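Switching to a water meter

We moved to a metered water supply in November, and I said I would write down how it went, mostly so Aicha stops asking me over dinner.

Until then we paid a flat charge. Sulwood is an old development and most of the houses on our side were built without meters, so the bill was the same whether you filled a paddling pool or went away for a month. When the letter came offering a free meter, I left it on top of the fridge for a long time. Then our neighbor Kavinda Miah had his put in and said his bill had gone down, so I called.

The fitting took less than a morning. The man dug out the old stop valve by the front path, put the meter in, and had me run the kitchen tap while he watched the dial. He also told me to write down the reading on the same day each month and not to trust the estimates. I picked Friday, first one of the month, before work.
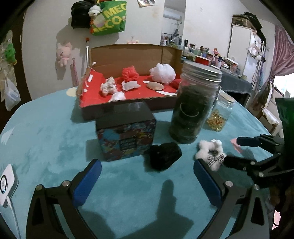
The first month we used 1,380 gallons. I had nothing to compare it to, but it seemed like a lot for two people. I went looking for leaks. You turn off every tap, read the meter, leave it alone for an hour and read it again. Ours had moved. Not by much, but it should not move at all.

It was the upstairs toilet. The flapper had gone stiff and was letting water through into the bowl, slowly enough that you couldn't hear it. The old trick works fine: put a few drops of food coloring in the tank, wait, and look in the bowl. A new flapper from Govindasamy, the hardware store on the corner, fixed it. I bought the wrong size first and had to go back.

The second month came in at 1,000 gallons even. Some of that was the toilet and some of it was us. Aicha runs the dishwasher only when it's full now – she says she always did, and I am not going to argue. I stopped leaving the tap on while I wash vegetables. We have not changed the showers, and I don't plan to.

The bill was $60 for the 2 months together, which is less than we paid before. If you have a big family or a big lawn it may go the other way, so check your own figures first. Our supplier lets you go back to the flat charge within the first year. I don't know if they all do.

I still need to wrap the outside tap before it freezes.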